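Visit to the Karkosance pottery open day, Apr 6, 2026

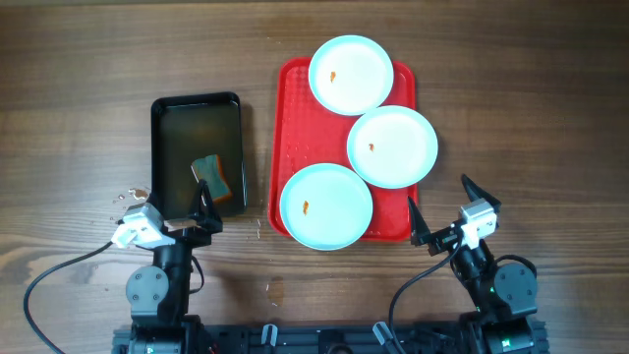 Sponge and trays on a wooden table.

I went to Karkosance with my colleague Ritu Katiyar. The bus from Zultska takes 13 minutes, and entry was free. In the kiln room a potter explained that the big kiln was rebuilt in February and can hold 660 small bowls. I liked very much the grey and blue colours of the new glaze. At the shop I bought one cup for 9 dollars. Ritu wanted a plate also, but they did not take cards. The next open day is in the autumn, and we have already put down our names.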